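3.2. Material textil y acondicionamiento

Se recogieron 428 paños de cocina de uso doméstico en los hogares participantes. Cada pieza se lavó a 70 °C con el detergente Flendinix, sin suavizante, y se secó en horizontal. El gramaje se determinó en 2 probetas por paño, según el protocolo de Casado (Encarnación Casado, comunicación personal).

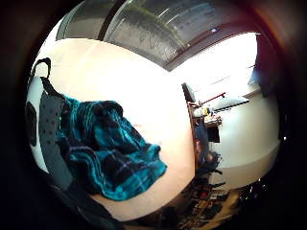
Figura 2. Paño de cuadros sobre una superficie lisa de color beige.

La pérdida de masa se ajustó mediante un modelo lineal mixto, con el hogar como efecto aleatorio. Los tejidos teñidos en hilo conservaron mejor el contraste cromático que los estampados. Se excluyeron del análisis las piezas con costuras reparadas.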